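Ticket 879 – grasp planner drops the target after Plutora update
Opened by: Noreen Lynch, Nerthorpe
Status: open

Hello all, and thanks for being so patient with me on this one. The planner finds the scissors, then loses them about 7 frames later and replans from scratch.

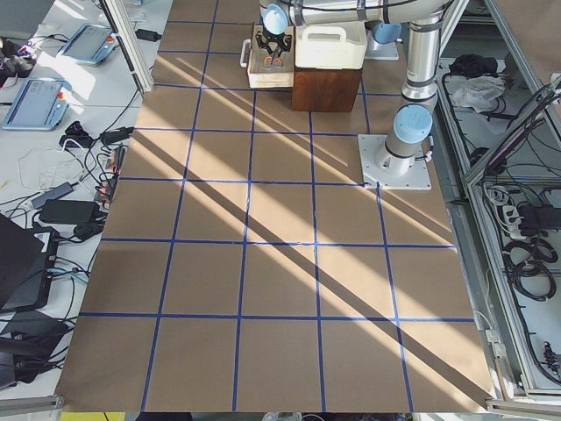

Segmentation was my first suspect, so I replayed the log with the old Furura weights, and the dropouts stayed. They cluster where sunlight lies in diagonal bands over the brown paper – I'd love a second opinion on the exposure settings.
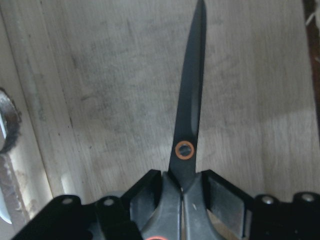

I've also raised the tracker timeout from 279 to 700 ms, which feels kinder but may only be hiding the fault. Could somebody on the Lenihan side please check whether the timestamps still come from the camera driver? I'll leave the replay running until you've had a look.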